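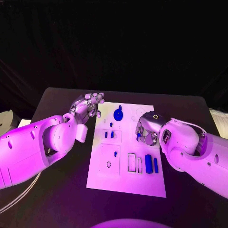
12th June — skin diary, the one where I finally saw the dermatologist

Well, I went! Nine months on the waiting list (I got the referral back in October, when my hands were the worst they'd been since high school) and the whole appointment took less time than finding a park. Dr Chiriac was lovely. She had a look at both hands with the little lit-up magnifier, then the insides of my elbows, then asked me what I wash the dishes with, and I could feel myself going red because I knew exactly where that was heading.

So it's hand eczema, the sort with the tiny itchy blisters down the sides of the fingers, plus plain old irritation from having my hands in water all day at the cafe. Two things at once, which explains why the cream the GP gave me only ever fixed half of it. She reckons the blisters flare with heat and sweat and stress, and the cracked knuckles are the soap. I said I thought it was all the one thing and she said most people do.

New rules, written down before I forget them. The steroid ointment at night, a proper amount and not the stingy smear I've been doing, for two weeks and then every second night. Moisturiser every single time I wash. Cotton gloves under the rubber ones. No more hot water (sob). Rings off at work, because the soap sits underneath them and I've got that red band on my finger to prove it.
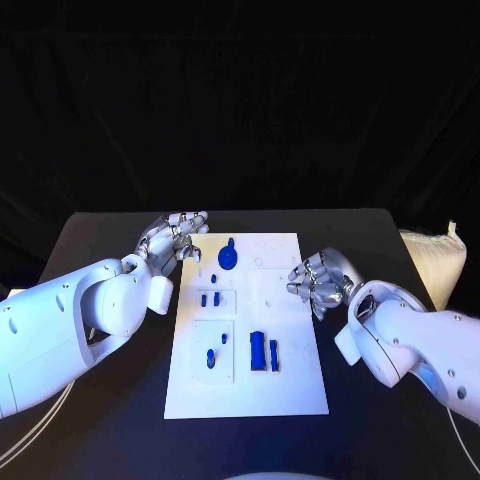 The chemist was its own adventure. They were out of the big tub I wanted, so I came home with a 300 gram one that cost me $19 and feels like spreading cold butter on your hands, but it doesn't sting, and after the last one I'd pay double for that. The last one had perfume in it. Why would you put perfume in something for broken skin? Sadia swears by plain white paraffin and says I should stop mucking about with anything that has a nice label. She's probably right, she usually is, but I can't get a coffee cup to stay in my hand with that stuff on.

I also have to go back for patch testing. They stick little dots of things on your back, and you can't shower properly for days while they wait to see which ones come up. In winter that's bearable at least. Mahlet had it done and turned out to be allergic to the rubber in her own gloves, poor thing, she'd been wearing them to protect herself for years. I've booked it for a stretch when I'm not rostered on, and Giuliana has promised to come over and wash my hair in the laundry sink.

Tonight: ointment on, cotton gloves on, typing this with the fingertips cut off an old pair like some sort of Dickens orphan. Left hand is calmer than the right. Right thumb has a split that opens every time I do up a button, so I've taped it. Itch is maybe a four, down from a seven on the weekend — I didn't scratch at all during dinner, and I only noticed afterwards.

Mum rang and wants me to try oats in a stocking in the bath. I said I'd ask at the next appointment. Need to buy more cotton gloves and find out if the cafe will pay for the better soap.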